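24 September 2023
Zurklow notebook, bench 2, Clollthorpe room

Picking up from the last entry. The plan for today was to add teleop episodes to the kitchen-things set and to stop the drift in how we reset between them. Total in the set before starting: 2,721 episodes, counting everything since July that passed the replay check. Target for the session was 20 good ones. Got 16 kept out of 26 recorded.

Startup. Arm homed on the second try. The first try stopped with a joint limit warning on the wrist, same one as in July. I jogged it back by hand and it cleared. Gripper open and close limits checked with the feeler block, no change from last time. Clocks on the camera machine and the control machine were out of step again, so I restarted the sync service before recording anything. Please check this first if you use the bench after me. The log doesn't complain when they are off, you only see it on replay, when the fingers close before the commanded close.

Task text for the session: "put the fruit in the basket." We had three versions of this sentence in the metadata (two with "fruits", one with "bowl"). I fixed the old entries so they all match and left a copy of the original file next to the new one.

What got thrown out, from the operator sheet:

Four where the operator regrasped more than twice. We agreed to keep one regrasp and drop anything past that for this task. I still think we will want those later as recovery examples, so they are moved to the Antunes folder and not deleted.

Three with dropped frames on the head camera. All three came close together, before I moved the cable to the other port. None after.

Two where the episode was stopped too early, arm still over the basket. The stop pedal is too easy to lean on.

One where I started recording with the arm not at home.

Grasp notes. Side approach on round things works better than straight down with the current finger pads. Straight down, the pads touch high on the curve and push the fruit away before they close. I told myself to come in lower and slower, and the later episodes look better for it. This does mean the early and late episodes in the session have different approach styles. I tagged them style_a and style_b so whoever trains on this can split them.

Speed cap was left at the Hondisau default. I tried raising it between episodes and the overshoot on the first reach got worse, so back to default. 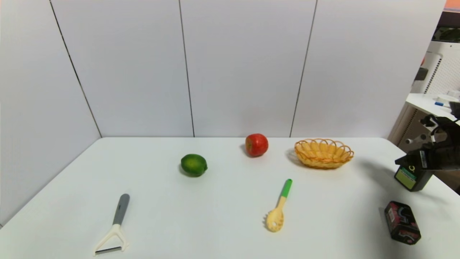 Layouts are the part I want to change. Going back over older sessions, the start positions bunch up in the middle of the table, and a policy trained on that reaches for the middle no matter what it sees. New rule is to spread things over the whole surface and leave clear space between them, with things the task doesn't mention mixed in. The apple and lime toward the back with the basket to the right of them is a fair start, and the peeler and the spaghetti server up front are good distractors, both long and thin and lying at different angles. What I don't like is the black box sitting right under the gripper. From there the arm's shadow spreads over the table next to it, and I would like the shadow to fall in different places from one layout to the next. Need more layouts with the basket on the left, and a few with it near the front edge.

For the reset itself I wrote a small script that picks positions on a grid and prints them before each episode. It doesn't check reach yet. One of the spots it gave me was in the back left corner where the wrist can't get flat, so I skipped that one and drew again. Until the check is in, skip by hand and write down that you did.

Replay check on the kept episodes: all pass on timestamps. Joint traces look normal. Two have a small jump in gripper width at the moment of contact, probably the width sensor and not the operator. Kept them, noted in the sheet.

Upload went to the Zurklow share, raw and trimmed both. Trimmed files cut the idle time at the front down to one second. I have not trimmed the ends, because the retreat to home is part of the task in this set.

To do:
Put the reach check in the layout script.
Cover or raise the stop pedal.
Swap the head camera cable for the spare and label the bad port.
Four more good episodes to make up the target, basket on the left in all of them.
Ask Hondisau about the wrist warning on homing.

Left the arm at home, power off at the wall, finger pads still on.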